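Scale Trucks on a Kitchen Table: A Talk with Clifford Hawthorne

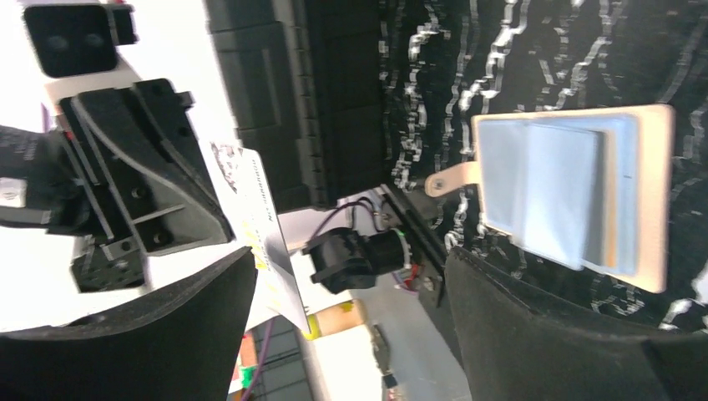 Gwenaël Huet

Clifford Hawthorne built his first truck kit at 9, and he still keeps the cab (the wheels went missing years ago). "I glued the doors shut, and I was so proud!" he told me, pouring more coffee. These days he has 39 finished rigs, and a Hamel tanker waiting for its decals. "The decals scare me – they always have," he said. "I'll get to it in November."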